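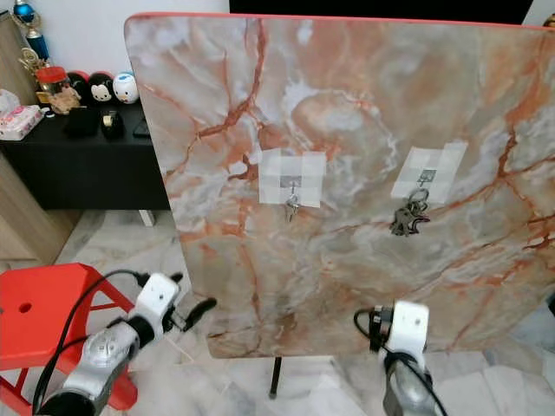

Keys on the taped-up hooks at the Fodor building, Davlow.

Fodor building keys go up on a board

DAVLOW, July 29, 2026 - Keys to the shared rooms at the old Fodor building are now hanging on hooks, out where people can see them, and no longer living in a drawer at the front office. Small change. Big relief for anyone who has stood in the hallway at closing time with a cart full of stuff and a locked door.

The hooks are stuck to a marble-patterned board with orangey veins running all over it and a thin red-orange edge. Wide tape goes over the top of each hook for extra hold. One takes a small set, just a ring and a couple narrow keys. The other has the big bunch, the dark old ones that everybody in the building seems to have had in a coat pocket at one time or another.

Krisztina Vincze, who rents a sewing room upstairs, pushed for the change after the storage room was locked for most of a morning in June. The keys were in the building the whole time. Someone had put them in the wrong envelope.

"I had a customer coming at 9 and her curtains were behind that door," Vincze said. "I could see them through the glass. Couldn't get to them."

Under the new setup the small set is for the storage room and stays on the left. The big bunch covers the basement, the side entrance, the meter closet and, tenants say, at least one lock that was taken out years ago. It goes on the right. Take what you need, write your name and room on the pad by the office door, hang it back up. Keys are supposed to be on there hooks by 7 every evening.

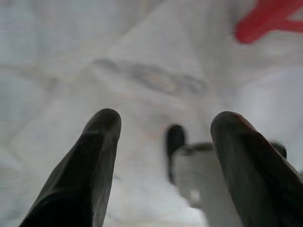 Drilling was the first idea. Didn't fly. The wall by the office is old plaster over who knows what, and the last person who put a screw in it left a hole that is still behind a calendar. So, stick-on hooks and a board that can be moved. If the spot turns out to be bad it goes somewhere else, no patching.

Whether the adhesive holds up under the heavy bunch is what people were asking at the tenants' meeting. Máté Gál, the building manager, said he'd rather find out now, with tape on, than order a steel cabinet he doesn't have the budget for. A lockable one from Rinduvus was priced earlier this year and dropped.

Gál also wants the old bunch thinned out. Some of those keys have not turned anything in years, he said, and extra weight is the last thing a stick-on hook needs. He's asking tenants to come by with any key they can't match to a door. Two afternoons have been set aside for trying them all, dates to be posted at the office.

Not everybody is sold. A couple of people on the ground floor said a board in the open makes it to easy to walk off with the basement keys, by accident or otherwise. Spares will be kept in the office, locked up, and the side entrance gets a new lock before fall no matter what.
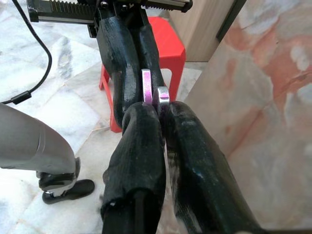 Máté Gál and the office can be reached at room 2102 for questions on the keys.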